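Running a Small Charity Appeal: notes for session 6

Hi all, Menaka Pathirana here again. These are my own notes, tidied up a bit from what I scribbled on the board, so forgive the gaps. Last time we did raffles (and yes, I know we ran over!). Tonight is the birthday appeal, where a person with a birthday coming up asks friends to give to a cause and skip the present.

I love these. They're cheap, they're friendly, and the person asking already has a reason to get in touch. The trouble is that most of them are written in ten minutes the night before, and you can tell.

We'll use the Mirngate seabird appeal as our case. Ifeanyi Osagie ran it last October for his own birthday, with one web page and an email list of 34 people. He raised 619 dollars, and he has kindly let me pick it to pieces.

Start with the ask. Ifeanyi's first draft had four paragraphs about how he came to like gulls before it mentioned money. I like gulls too, but I'd want the amount and the link in the first few lines. His second draft opened with "I'd like to raise 100 dollars for the Mirngate bird hospital before my cake is cut," and I wouldn't change a word of it.

Next, the target. He picked 100 and passed it on the first evening, so he had to decide what to do next with people still giving. Raise it? Leave it? We argued about this for a good while in class (Hema Acharya thought raising it looked greedy, and I half agree). My advice is to write your second target down before you launch and say on the page what the extra would pay for.

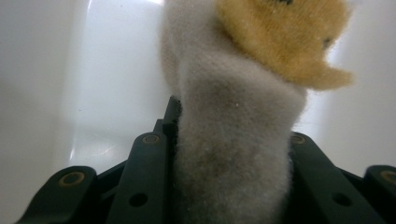
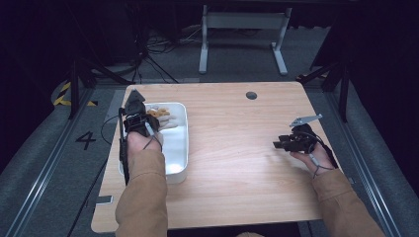
Top: soft pile fabric, close up. Bottom: tabletop with the white tray.

Then the thank-yous. Do them the same day if you possibly can! Use the person's name, say what they gave to, and please don't ask for more in the same message. Ifeanyi sent his in one batch at the end, and two people had already written to check that their gift went through.

Money handling, quickly. If the charity has its own giving page, use it and keep your own bank account well out of things. If someone hands you cash at the party, write it down there and then, name and amount, and pay it in the next morning.

For next session: write your own opening, 100 words at most, for any cause you like. Moushumi Dewan has offered to read hers out first, so be nice. Bring two printed copies, one for me and one for your neighbor to scribble on. We start at 7 p.m. as usual, same room.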